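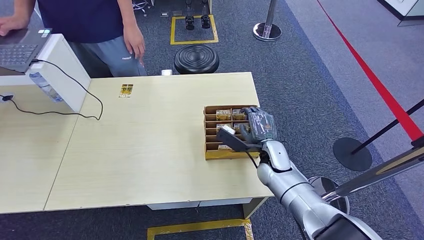 Jul 28, 2023

Too wound up to sleep, so I'm writing this at the kitchen counter with my feet in a bowl of cool water and the window open. Second evening of the balance course tonight and I want to get it all down before it turns into mush in my head.

First thing: I stood on one leg with my eyes closed. Me! Last week I couldn't do it long enough to say my own name. Tonight I got all the way through the first verse of the song my mother used to sing while hanging out laundry, plus a bit of the chorus, and then I went over sideways onto Stavros Tsoukalas, who is built like a refrigerator and didn't seem to notice.

The trick (Oriana hates it when we say trick) is to let the foot do it. I've been standing on my feet for my whole life and I don't think I have ever paid attention to what they're up to. We took off our shoes and socks and just stood there on the boards at the Rivera, and she had us wait. She wouldn't say what for. I was thinking about the electric bill. Then after a while I felt it, this tiny constant shifting, heel, outside edge, big toe, back again, like someone steering a boat with very small moves. She came by and said, "There, you've found it. You're never standing still. You're falling over very slowly and catching it."

I love that. I said it out loud the whole drive home.

She explained the ear part again and this time it stuck. There are those little loops filled with fluid on each side, and when you turn your head the fluid lags behind and bends tiny hairs, and that's how you know you've turned. Then there are the other bits, the ones with crystals sitting on jelly, that tell you which way is down. Crystals! In my head! I have been carrying around a box of gravel all these years without a clue. When Aunt Valya had her dizzy spells the doctor told her she had "loose crystals" and we all thought he was being nice to an old lady. He meant it. He laid her back on the table and rolled her head one way and then the other and she walked out to the car by herself. I need to call her tomorrow and apologize for laughing.

Then the eyes, and then the third one, the one I can never spell, proprioception. (Looked it up. Spelled it right.) The sense of where your own parts are. Oriana had us close our eyes and touch our nose, then touch the tip of one pointer finger to the other out in front, then behind our backs. Behind the back I missed by a mile. Shiyu Long got it every time, but she swims and says she thinks about her elbows all day long.

What gets me is that you can't feel it as a feeling. I can tell you what sour is like. I can't tell you what it's like to know my knee is bent. I just know. I lay on the couch when I got home and tried to catch myself at it, arm in the air, eyes shut, and all I got was a sore shoulder and the cat on my stomach.

Shiyu and I had a good argument at the break, out on the steps. She thinks there's a "you" in there somewhere that gets all the reports from the ears and the eyes and the feet and then decides. I don't think so, or I didn't by the time we went back in. If I slip on the back step my hand is on the rail before I know a thing about it. Who grabbed the rail? She said I did. I said my hand did and told me later. She said my hand is me. Well, then I'm in my hand! We went around and around and she laughed so hard she got the hiccups, and we never settled it. I'm still chewing on it. I'd like to ask Dad, who would have had a theory by dessert.

Second half was walking. Heel to toe along a strip of tape, looking straight ahead, and then the same thing turning the head slowly from side to side. The head turning is a whole other animal. I was off the tape right away, and I got that elevator feeling in my stomach. Oriana says to expect it, and that it settles down when you practice a little bit every day and don't try to tough it out in one go. She says the brain will adjust if you give it something to adjust to. Stavros had to sit down for a minute. He fell off a ladder at the Covari place in the spring and he says the room has had a lean to it ever since. He's seen his own doctor and got sent to this class, and he told me tonight was the first time he'd turned his head on purpose while walking since it happened. He was so pleased. I was pleased for him. I almost hugged him but he was holding on to the wall.

There's a woman named Lesia Pasichnyk who only joined tonight. She used to dance, and you can tell from how she puts a bag down. I figured she'd be bored stiff, but she was the one asking the most questions. She said that as a girl in class she was told to "spot," to pick one place on the wall and whip her head around to find it again on every turn, and no teacher ever told her why, and she was thrilled to hear there was fluid involved. She showed us a turn by the coat hooks, in bare feet, in slacks. One clean turn and a stop like a door closing. Oh, I wanted to clap and I did.

Homework, so I have it in one place:

- one leg, next to the counter, eyes open, both sides, every day
- same with eyes closed, only if someone's home or I'm in the corner by the stove (stove off!)
- heel to toe down the hallway and back
- head turns sitting in a chair, slow, stop if I feel sick
- brush teeth on one foot, left at night, right in the morning

She gave out a sheet with that on it and I have already spilled on it.

The course is 6 weeks, so I have plenty more of it coming, all the way into August. We're 14 in the group now with Lesia. I paid for it out of what was left of the money from selling the piano, and I was grumpy about that at the time, but I would pay it again tomorrow. I keep thinking of how I've been going down the basement stairs this past year – one hand on the wall, sideways, like a crab – and telling myself it was the light bulb. It wasn't the light bulb. I replaced the light bulb.

Tonight I came down them facing front to get the cat litter. Hand on the rail, but facing front.

Other things. Stopped in Prolstead on the way for gas and got peaches from the stand, too hard, they're in a paper bag with a banana. The Custura road is still torn up past the bridge and I had to go the long way, which added a fair bit, but the sky was that dusty orange and there were swallows all over the hay field. Watched one bank and thought, what have you got in your ears, friend? I want to know how birds do it. And cats. And whether fish have a down. I'm going to write these in the back of the book and bring them to Oriana next time, the poor woman.

Valentyna Tkachenko called while I was making toast and I talked her ear off about all of it. She's thinking about signing up in the fall. I made her stand on one leg while she was on the phone and she did it for ages, the show-off, and then admitted she'd been holding the fridge. She wants the name of the book Oriana had with her, the green one. It's over 500 pages and I said she could have it after me if the library has it, and only then. I get first turn!

Water's gone warm. Left foot tonight for the teeth. I should also put out the recycling, and find the good flashlight, and write down the peach cobbler thing Lesia told me before I forget if it was 2 eggs or none at all.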